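Notebook, textile bench
2021-05-21
Latifa Benjelloun

Continuing from the last page. The flowered cotton from Flasach is the one I want to finish first, because the other two fabrics are still in the wash bag and I don't trust them yet.

What is on the bench

The piece is tan going to golden yellow, with a very busy print of small flowers and leaves in red, pink, green and blue. I bought it as a remnant. The label said 270 cm, and when I measured it flat along the long ruler I found 268, so 2 cm less. I write the measured number on the card and not the label number. Weight on the small scale was a little strange, I will repeat it when the battery is changed.

I washed it one time at low temperature and let it hang over the rail during the night. The color did not run into the white test cloth. There is a small change in the feel, it is softer now and it slides more on the wood. This is important for the cutting, see the next section.

Pappas asked if we can use the same piece for both the long ties and the bag lining. I think yes for the ties, and for the lining only if we accept that the leaves point in different directions on the two sides. On such a small print I don't believe anyone will see it, but I want to lay it out on paper first.

Cutting, first attempt

I worked on the light wood table by the wall. The scissors are the normal ones from the drawer, not the heavy ones, which are at Elholm for sharpening until I don't know when.

I marked the first line with chalk on the wrong side. The chalk is white and on the back of this fabric it is hard to find again after you move the cloth. Blue chalk was better. After the marking I pinned only at the ends, and this was a mistake. The fabric is soft and the two layers walked away from each other in the middle. At the end of the cut the lower layer was longer by the width of my finger.

For the second line I did it in one layer. Slower, but the edge is straight. I keep this method.

Notes on how it lies on the table: when the cloth is folded or rolled in two long loose lengths, side by side, it is easy to open one and leave the other in peace. When I fold it in a square, as in the shop, I get a hard crease in the middle and the ruler jumps on it. So from now on, long lengths, and diagonal if the table is too short.
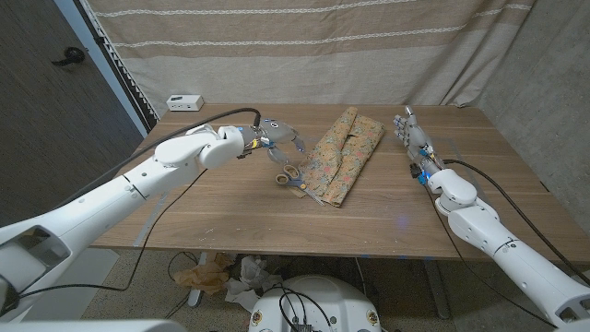
Hems and edges

The cut edge opens quickly. I made three small samples from the waste strip:

a. Zigzag only. Good enough for the inside of the bag. It makes a little wave, I think the stitch is too dense.

b. Folded twice and sewn straight. Very clean, but it takes 2 cm from each side, and with the short remnant I would rather not lose so much.

c. Cut with the pinking shears and nothing more. After rubbing it with my hand for a minute there were already threads out. No.

I choose b for the ties and a for the lining. The thread is the yellow one from Bimia. On the spool it looks too strong, but on the print it disappears between the flowers. I also tried the beige and it was more visible, which surprised me.

Sewing machine needle: I changed to a finer one after sample a. The old needle made small pulled places along the seam, you feel them more than you see them. I put the old one in the jar for used needles, please do not take needles from this jar again.

Pressing

Iron on medium, with a cloth between. Without the cloth the fabric became a little shiny at one corner of sample b. I have kept this sample in the envelope so that we remember.

The crease from the shop is almost gone after steam. Almost – if you hold it against the window it is still there. It should not matter for the ties because the line falls inside the fold.

To check

How many ties can we get if each one is 27 cm? I calculated it without the hem the first time, so the number in my previous page is wrong and I crossed it out.

Ask at Flasach if there is more of this print. They told me on the phone that they had roughly 800 grams of it left in pieces, they sell remnants by weight and I don't know how to compare this with my length. I will call again and ask for centimeters.

Wash sample a and sample b together with the next load, and look at the edges under the lamp afterward.

Find the second box of pins. The ones with glass heads are better for this cotton, the flat ones leave a mark.

Pappas wants to see one finished tie before we cut the others. I have the strip marked and I will sew it first thing when the bench is free. The waste strips go in the paper bag on the hook, please don't throw them away, I need them for tension tests when we start with the other two fabrics.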